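How to put a cloth and bowls on a table for a shared meal

Posted by Nhàn Hầu, 3 Feb 2022

At our place we eat together from bowls, and many times I was asked how I prepare the table. It is simple work, but in the first year I did it in the wrong order and always had to lift everything again. So I write down the order I use now. It is good for a small table, also for a table which is normally used for something else.

What you need

One cloth, bigger than the table on all sides
Bowls, one for each person and one larger for sharing
A dry kitchen towel
A slightly damp towel
An iron, if the cloth was folded for a long time

Step 1. Choose the cloth

I like a plain color. A pattern is nice in the shop, but with food on top it becomes too much for the eyes. Peach, cream or pale yellow are kind to almost every bowl. White shows each drop of soy sauce, and dark blue shows each crumb. My cloth should hang over the edge a little. If it hangs too long, people catch it with their knees when they sit down, and I have lost one good bowl in this way.

If you buy fabric by the meter, wash it before you sew the edge. Cotton can become shorter in the first wash. Tươi Mạc, who taught me to sew, washes it 2 times to be sure. I do it once and until now I had no problem.

Step 2. Clean and dry the table

Wipe the table with the damp towel, then with the dry one. Please do not skip the dry one. Water under a cloth leaves a mark that comes up slowly, and you notice it when the guests are already sitting.

Step 3. Lay the cloth

Hold the cloth by two corners and let it fall over the far side first. Then walk backward and pull it softly toward you. Smooth it from the middle to the outside with the flat hand. Small folds can stay, they go away after some time. Big folds must go, because a bowl standing on a fold is not stable.

Check the sides. On a table that stands in a corridor or near a walking path, I let more cloth hang on the side where no one passes.

Step 4. Place the bowls

Begin with the far end of the table and finish with the side near to you. Then your sleeve does not go over bowls that are already standing. I put the steel bowl for sharing first, and after this the bowls for eating.
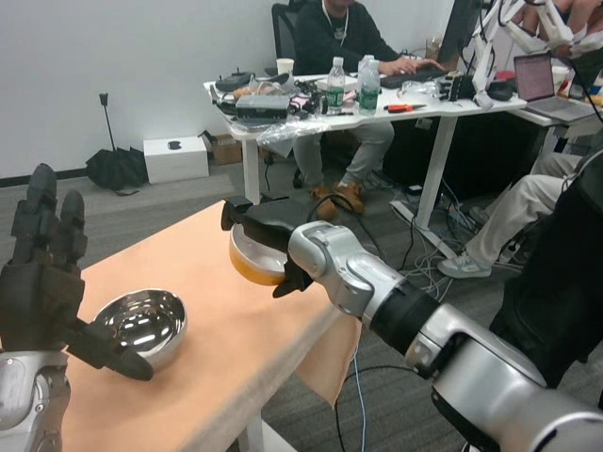 Steel bowl on the peach cloth, and the white bowl with the orange-tinted inside above the far end.

When you set a bowl down, let the bottom touch the cloth straight from above. If you slide it, the cloth comes together in front of it and you must start again with smoothing. For moving a bowl a short way, lift it also.

Steel and ceramic are fine together on one table. Steel is light and does not break, so I use it for salad, fruit or washed herbs. It is less good for hot soup, as the outside becomes hot very fast and children want to touch it. For soup I take a ceramic bowl with thick walls. Before placing the steel one, polish it with the dry towel, inside too. Finger marks are easy to see under a ceiling lamp.

Step 5. Look from the chair

Sit down on one of the chairs and look. From standing, everything seems in the correct place, but from the chair you notice if the large bowl is too far away. You should reach it without standing up. Leave free space next to each bowl for a glass and for the hand.

After the meal

Take away the bowls first, then shake the cloth outside. For an oil spot, put a little dish soap on it and wait before washing. Turmeric is difficult - I hang the wet cloth in the sun, and in July this helps very much. Fold the cloth in another way each time, so the lines do not become permanent.

If your table is round, steps 1 to 3 are a bit different. Romain Vasseur asked me for this already and I will write it on a separate page.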